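4.2 Grasping things that are hardly there

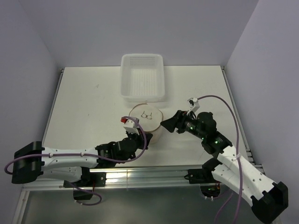 Figure 1. The bimanual cell from the fixed camera. The spectacles lie in the round container between the two grippers; the perforated basket is at the back.

4.2.1 Why spectacles

Most of the objects in the Wavley set have the decency to be solid. A block reflects light from the place where the block is, and a depth estimate made on that basis is usually good enough to close a gripper on. Wire-frame spectacles offer the planner two thin outlines, two temples and a good deal of background seen through the lenses. Our first segmentation model labelled them as container. Given the pixels it had, we find it hard to argue.

We kept the task in the benchmark for that reason, and against the advice of one of the authors (Cuesta), who had to write the code. The spectacles start inside a round container and must be moved to the basket behind it (Figure 1). Either arm may lift them. The other may steady the container, stay out of the way, or do what it did for most of January, which was to plan a path straight through its partner.

4.2.2 Perception

Lullden, our perception module, takes the fixed view and the wrist views and returns a set of grasp candidates, each with a confidence. For opaque objects we fit a closed surface and sample grasps on it. For the spectacles we gave this up. The fitted surface was a shallow lump with no handles, and the gripper would close with great assurance on the empty space in the middle of a lens.

In its place Lullden now looks for curves. A line detector trained on thin objects proposes segments in each view; segments that agree across views are joined into a rough skeleton, and grasps are proposed only along that skeleton. The container causes trouble of its own. Its sides let some light through, and its rim is a perfectly good curve that agrees with itself in every view. Early versions of the detector were very fond of the rim. We now fit the rim first, as an ellipse, and delete everything that lies on it. This also deletes any part of a temple that happens to rest there, a loss we have decided to live with.

4.2.3 Planning for two arms in a small space

Both arms are mounted on the same rail and have to work above the same container, so there is very little room in which to be polite. The planner, Urquijo, treats the pair as one system with a shared clock. It picks a lead arm from the best grasp candidate, plans that arm's path, and then plans the second arm around it as a moving obstacle. If no path for the second arm is found within 600 milliseconds, the second arm is told to stay where it is.

An earlier version planned both arms at once and was, on paper, better. It found shorter joint paths and shared the work evenly. It also changed its mind. When two plans had nearly the same cost, small changes in the skeleton would swap the lead from left to right and back again, and the arms would hover over the container like two people at a narrow door. Barrientos added a fixed penalty for changing the lead once motion had begun, and the hovering stopped. We would like to report a principled way of setting this penalty. It was set by raising it until she was satisfied.

Cables are not modelled. Each arm carries one that loops away from the links and takes its own view of where the arm ends. We pad the collision shapes along the upper links to allow for this, and the padding removes some reaches that would in fact be safe.

4.2.4 Results

We ran 254 trials with the curve-based detector and the fixed-lead planner, resetting the pose of the spectacles by hand before each. A trial counted as failed if the spectacles did not end up in the basket, whatever else had been achieved. There were 34 failures. Sorting them by cause took longer than running them, and Tejada and Sarmiento, who labelled them separately, disagreed often enough that we report only the broad picture.

Most failures began with a temple lying close to the wall of the container, where the gripper touched the wall before it reached the temple. The controller read that contact as a grasp, closed, and lifted nothing with excellent tracking error. A check on finger width after closing catches the plainest of these cases, but a thin wire and an empty gripper differ by very little, and the threshold that separates them on one arm does not do so on the other. We therefore keep two thresholds, one per arm, in a file called Skatside, along with several other numbers that we intend to explain in later work.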